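Ticket 3507
Queue: Furnishings and Household Equipment, Hiltevden Residence
Category: Table surface / cutlery
Priority: Normal
Status: Pending confirmation

Summary
Dull gray marks on the glossy surface of the dining table, reported after meals. The resident office requests advice on removal and on preventing further marks.

Initial report, submitted by Noura Dabbas, 9:20
The marks are short, thin and gray, and are found mainly at the two places nearest the corner. They do not come off with a damp cloth. The table has the marble pattern with the pink and orange veins, and the marks are difficult to see on the veined parts but plain on the lighter ground. The surface feels smooth when a fingernail is drawn across it. The household has used the Twal cutlery set since July. Before that date no marks were noted, although the table was not inspected regularly.

First response, Equipment Desk, 10:05
Thank you for the report. Gray lines that cannot be felt with a fingernail are in most cases metal transfer: a small amount of metal left on a harder surface by the edge of a fork or spoon. They are not scratches and can usually be removed. Please confirm the following before any product is applied.
1. Whether the marks change after washing with warm water and dish soap.
2. Whether cutlery is laid directly on the tabletop or on a mat.
3. Whether any scouring powder or abrasive pad has already been used.

Reply, Noura Dabbas, 11:40
Washing made no difference. Cutlery is laid directly on the table. No powder has been used, but the rough side of a kitchen sponge was tried once on one mark, and that spot now appears slightly less glossy than the rest.

Second response, Equipment Desk, 13:15
Please discontinue use of the rough sponge. The less glossy spot should be treated as a separate matter and left alone for the present. For the gray marks, proceed as follows.
Step 1. Clear the area and wipe it with a soft, damp cloth.
Step 2. Apply a small quantity of Cidora cream cleaner to a second soft cloth, not to the table itself.
Step 3. Rub one mark lightly, using the pad of one finger behind the cloth – no more than 20 strokes.
Step 4. Rinse, dry and inspect under the ceiling light.
If the first mark has cleared and the gloss is unchanged, the remaining marks may be treated in the same way. Keep the cleaner away from the red edge of the table, as its finish has not been tested.

Update, Equipment Desk, 15:30
The fork and the spoon are to be checked separately. Run a dry fingertip along the back of the fork tines and around the rim of the spoon bowl, and set aside any piece that feels rough. Lift cutlery clear of the table when moving it and do not slide it by the handle.

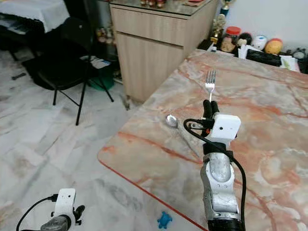 Melina Deligiannis, 16:10: We had the same gray lines on a glossy table at the Plamum house, and the cream cleaner removed all but one of them. The forks were the cause in our case. We replaced two and have used cloth mats ever since. I would add that the mats should be shaken out daily, as grit underneath leaves real scratches.

Equipment Desk, 16:45
The remark on mats is noted and has been added to the care sheet. A set of cloth mats has been requested for Hiltevden. The ticket remains open until the resident office reports the result of Step 4 and the condition of the less glossy spot.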